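A **play sink** is a scaled-down kitchen sink unit made for pretend play, sold alone or as one section of a toy kitchen. It normally consists of a basin, a dummy or working tap, a drainer and a short run of worktop.

## Construction

The basin is a shallow tray with upright sides, set level with the worktop or slightly below it. Taps follow adult patterns, the gooseneck with a single lever being the most common. In dry units the spout is a solid moulding. In wet units a small pump returns water from a tank under the basin – the Drolley pattern holds 4 litres – and the drainer is ribbed so that drips run back.

Worktops are of solid timber, board or printed film. Butcher-block strips are a frequent finish, as they match full-sized kitchens. Unit height depends on the age group; the Zana nursery range stands 472 mm to the worktop.

## Accessories

Sets are usually sold without contents. Typical additions are:

- plates, bowls and pans
- play food
- small blocks, used as stand-in food or cargo
- a cloth for wiping and drying
- a storage bin

Bath toys such as boats are often kept in the basin. Shahnaz Barua, in a survey of 80 nursery kitchens, recorded the cloth as the item most often missing. Replacement cloths are cut from ordinary household towelling, hemmed on all sides.

## Care

Plastic basins are washed with mild detergent and dried before storage. Timber worktops should be wiped along the grain, and a damp cloth should not be left on them overnight. Pumps are drained after each use – residual water is the usual cause of failure.

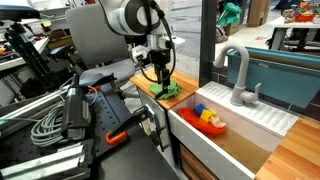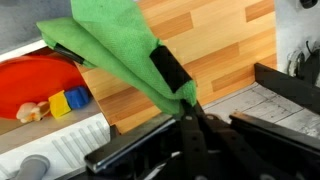
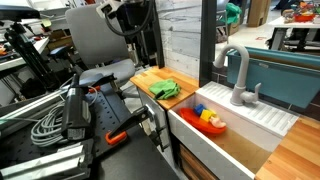 *Play sink with green cloth. First and third images: gooseneck tap, ribbed drainer and teal bin. Second image: the cloth, with blue and yellow cubes behind it.*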